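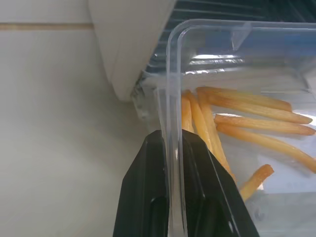 Aug 1, 2019
By Ragnvald Fagerlund
Filed under: Talks & Handouts / Food at Home

Speaker notes: What I Learned Running a Potato Supper

(Lumville library, downstairs room. 40 minutes plus questions. Slow down, drink water, don't do the Karby story twice.)

OPENING

Hi everybody, thanks for coming down the stairs. I'm Ragnvald, and for a good chunk of my adult life I have been feeding potatoes to people I barely know. Some of you have eaten them. Some of you have complained about them, and I remember who you are (pause, smile, look at the back row).

Tonight is for people who want to cook a big meal for a crowd and have never done it. Church basement, block party, family reunion, whatever you've got. I'm going to use potatoes the whole way through, but most of it works for rice or pasta or a big pot of beans too.

Ask for hands: who has cooked for more than 20? More than 50? Good, you folks keep me straight.

THE FIRST SUPPER

Tell the Karby story. I grew up near Karby, and when the old hall there needed a new roof my aunt decided we'd hold a supper. She put me on potatoes. I was nineteen and I figured you just take the recipe for four and multiply. So I did. We had 80 people sitting down and one big pot that took forever to come to a boil, and when it finally did, the outside potatoes were mush and the ones in the middle were still crunchy.

We served at a quarter to nine. People ate bread. They ate SO much bread. My aunt went from table to table telling everyone it was the custom.

We still cleared $2150 for the roof, so go easy on yourself. A hungry crowd that likes the cause will forgive a lot.

(Don't rush this one, it gets them laughing and then they'll ask things later.)

POTS AND HEAT

A big pot isn't a small pot with more in it. It takes much longer to heat and it stays hot long after you turn it off. Use several middle-sized pots if you have the burners. If you don't, roast instead. Sheet pans, hot oven, one layer, and please leave space between the pieces! I know you want to pile them up. Everybody does. Piled-up potatoes steam and go soft and then you stand there wondering why nothing is brown.

Swap the pans top to bottom halfway through. Church ovens especially. The one at Blomqvist Hall has a back left corner that could melt a nickel.

Salt the water before you boil, more than feels polite.

WHICH POTATO

Short version: russets for mashing, frying and baking, waxy ones (red, or the little yellow ones) for salads and soups. If somebody donates a mixed sack, sort it first and boil the kinds separately. I skipped that once and ended up with a potato salad that was half paste.

Ask for the grower at Verel if you're buying local. They'll sell you the ugly ones cheap in the fall, and ugly peels just the same as pretty. Well, no, ugly peels slower. Bring an extra peeler.

FRIES, BECAUSE SOMEBODY WILL ASK

Somebody always asks. Can you do fries for a crowd? Sure, if you hate yourself a little. They're wonderful for a few minutes and then they're sad. If you have to, do the first fry ahead of time at a lower heat, let them cool on racks, then do the second fry hot in small batches while people are in line. Salt right away. Never put a lid on them, the steam kills the crunch. And keep one grown-up on the oil who does nothing else, no talking, no phone, no running to get napkins.

Wedges in the oven are 3 times easier and I've had very few complaints. (Back row again if they were good sports the first time.)

TIMING

Work backward from when people sit down. Write it on paper and tape it to a cupboard at eye level. Mine from this past May is on the handout, coffee stain and all. Look at how early the peeling starts. That's the part people never believe.

Peeled potatoes can sit in cold water in the fridge overnight. Mashed can be held in a slow cooker with butter and warm milk, stir it now and then. Roasted doesn't hold well, so that goes last.

Hot food stays hot, cold food stays cold. If the potato salad has been out on a table for two hours, toss it. One hour if it's a really hot day. I don't care who made it.

QUESTIONS

If it's quiet, ask them about the worst dish they ever brought to a potluck. Works every time. If someone asks about gravy, tell them to come back in the fall, I can't do gravy in five minutes.

Remind them: handouts by the door, and please stack your chair.

Contact: ask at the Lumville library front desk | © 2019 Ragnvald Fagerlund | Back to top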